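Open day at the Lunow stone yard

I had been meaning to go to the Lunow open day for a few years and finally managed it in March. The yard cuts worktops, sills and hearths, and once a year it lets people in to look at the saws. Entry is free but you have to book, and the tours go out in small groups.

Getting there is easy by car and awkward without one. The bus from Deltlow stops at the main road and you walk the last stretch, with no pavement for part of it. I arrived just before ten and was given a hi-vis jacket and ear defenders at the gate.

The tour starts outside with the slabs, which stand on edge in steel racks and are sorted by thickness. Most of the granite is bought in. The only local stone is a dull grey sandstone from the Lamov quarry, used mainly for steps. It stains easily, so they try to talk people out of having it in a kitchen.

Next came the bridge saw, which was the best part. It was cutting a long worktop blank with water running over the blade, and the noise was less than I expected. Polishing is done in the next shed, going up through the grits by hand at the edges. We were shown a corner finished to 1000 and another to 2000, and I could only tell them apart by holding them to the window.

After a tea break there was a talk on planning a kitchen, mostly on joins, overhangs and which finishes hide crumbs. The advice was to go for a speckled stone if you cook a lot.

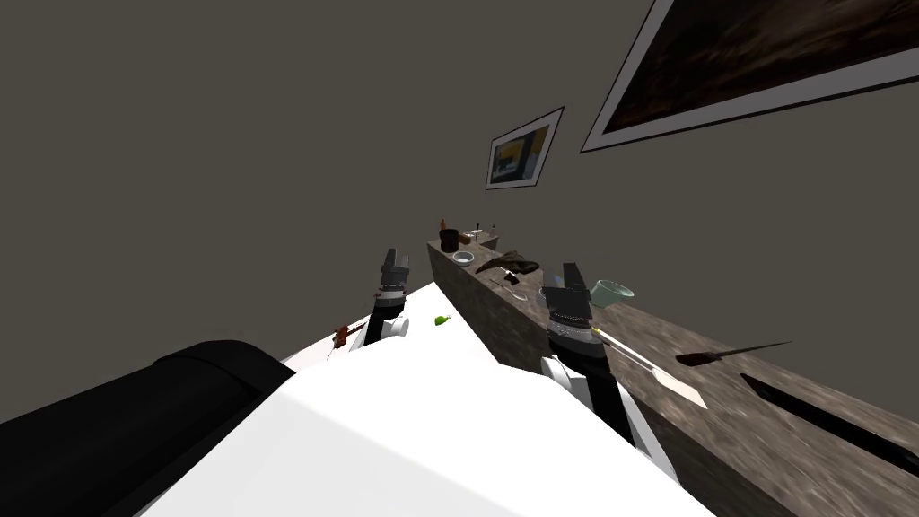
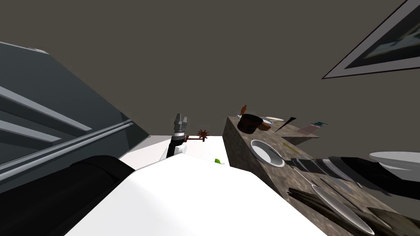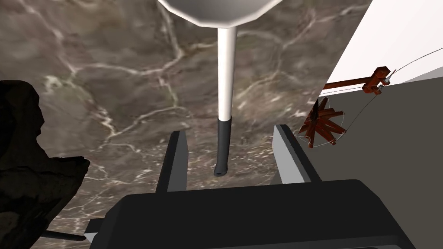
Computer-generated kitchen views. The first two show the speckled worktop.

Questions went on for a while. Someone asked about sealing and was told to test with a few drops of water and reseal when they soak in. Strazds, the firm that does the fitting, had a table by the door with sample squares and a price list. Delivery is about 6 weeks from templating, longer before Christmas.

I bought 2 offcuts from the bin at the back, one for a pastry board and one for under the kettle. They are sold by weight - bring cash, and a strong bag. The toilets are in the office block and the tea is fifty pence.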